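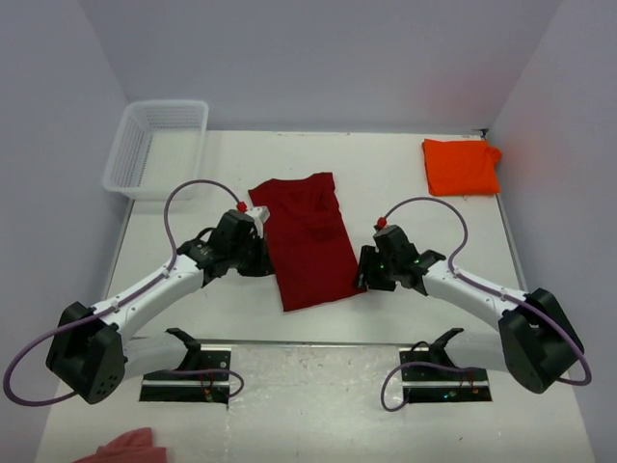
The red shirt-like cloth on the work table, Wednesday.

Warden's diary, Ayele House. Wednesday.

The boiler contractor from Stemar attended at 7.40 and isolated the east stair. Hot water was restored to the upper floors before lunch, although the pressure on the second landing remains low and a further visit has been requested. The invoice is to be charged to the maintenance account and not, as in October, to residents' welfare.

Mihret Chala has completed the revised rules for the laundry and drying rooms, and these were approved this morning with two amendments. The charge for a wash will remain at 50 pence. Items left in the drying room will be held for 15 days and then passed to the charity collection. A resident asked whether the period might be longer during vacations. The request was noted and declined, as the room has no space for storage between terms.

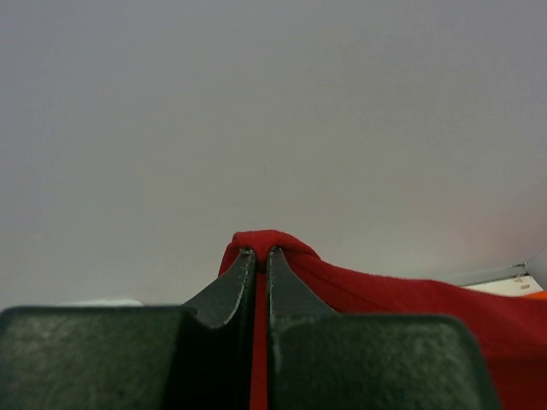 The wording of the notice on mixed washing took up most of the afternoon. Three complaints have been received this term concerning dye, all from the Wurau corridor, and the present notice says only that residents wash at their own risk. Gemechu Derese proposed that strong colours be named plainly, and red cloth such as that held between the two dark fingertips would come first in any such list. The new notice will therefore read: "Reds and dark blues are to be washed separately." It will go up beside each machine once the printer has been repaired.

Correspondence: a letter from the Brorus trustees confirming the grant of £1190 towards new window blinds. Their lease on the garden strip runs to 2031 and they have no wish to alter it. Acknowledged by return.

The fire door on the ground floor was again found wedged open at 9 p.m. The wedge was removed and the corridor representative informed. Keys checked and signed for. Night porter on duty from ten.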